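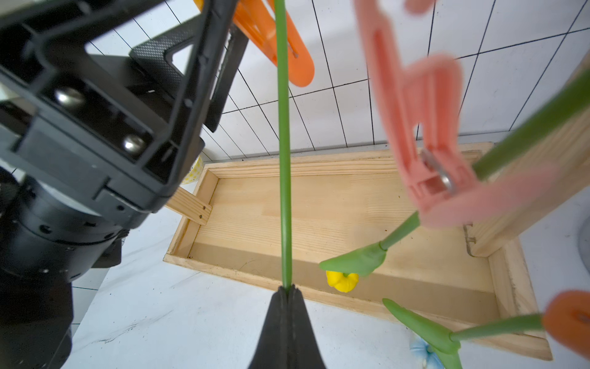

Swapping fingertips, part two

I said in the last post that I would stop fiddling with the arm and get on with comparing the grippers properly. That was in December and I have only now done it. Reinaldo Rocha lent me his Gradia gripper for the winter, so I had it and my old Stojanović to put side by side, on the same arm, with the same wrist camera and the same controller.

The job I picked was flower stems. Plastic ones, hung from a small wooden rack with clothespins. I wanted something long and thin that bends when you hold it badly, and I wanted the clothespins in the way, as most of my earlier tests were with blocks on a bare board and any gripper can manage those. The rack sits on the kitchen counter, up near the tiles, and I left the bowls where they live.

What I was comparing

The arm is the one I have had since Drindthorpe. It is slow and the elbow has some play in it, but both grippers suffered from that equally. The Stojanović has flat metal fingers with foam stuck on. The Gradia came with two sets of tips, the plain hard ones and a softer split pair, and I ran both.

Each set got 15 goes at the same thing: come in low, take hold of the stem, keep hold while I open the clothespin by hand, then lower the stem to the counter. I drove it all from the gamepad. I did try the scripted version first and gave up, because a hanging stem never ends up in quite the same place twice and I spent more time correcting the start position than testing anything.

The Stojanović managed two clean runs. The foam grips well enough once it is on the stem, but the fingers are wide and they pushed the neighbouring stems along before they closed. Twice I had one jammed against the rack and had to back off. I would still use it for boxes and tins, where it has never let me down.

The Gradia with hard tips was better at getting in and worse at holding. The stem turned between the fingers as soon as the weight came off the clothespin. More force helped a bit, then it started to mark the plastic.

The Gradia with split tips did 14 out of 15. The one miss was me pressing the wrong button.
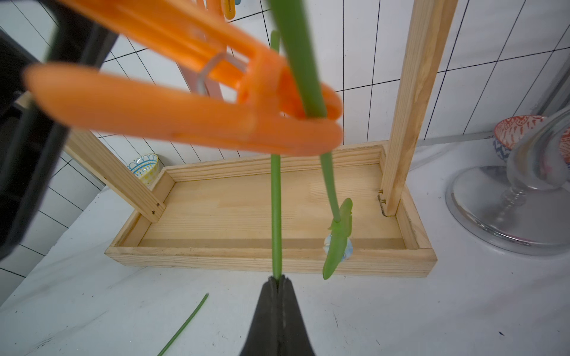
The camera

I changed my mind about the camera during this. It sits at the wrist and looks along the fingers, and I had always thought the wide lens was a nuisance. The grout lines on the wall come out curved and anything near the lens goes soft. With the clothespins hanging so close I expected to be lost half the time.

In practice I could judge the last bit of the approach better from the wrist than from the camera on the shelf. You see both tips and you see the stem between them, and that is most of what you need. What it doesn't give you is depth. I hit the rack more than once thinking I had room to spare. Elaine Miranda, who has the same arm, runs both views side by side on one screen, and I have copied her layout now. It took an evening to set up and I should have done it a year ago.

If you are doing the same, turn off auto exposure. White tiles and a white worktop make everything black go to a smudge, and the fingers are the part you want to see.

Controller settings

I know some of you only come for these. The force limit on the Gradia was at 3000 in the Dasatness software, which is a raw value and not any unit I recognise. Lower than that and the stem slid. Closing speed was at the second slowest step. I left the deadband on the gamepad alone, although the left stick is getting worn and I will have to replace it before long.

The software crashed once, while saving, and I lost the log for the first few Stojanović runs. I did those again from scratch, so the numbers above are all from complete sets.

Next I want to try opening the clothespin with a second arm in place of my hand. Reinaldo wants his gripper back first, so I need to order my own set of split tips and find out if they can be made to fit the Stojanović. The screw spacing is different. I have a plate drawn up for it but haven't printed it yet.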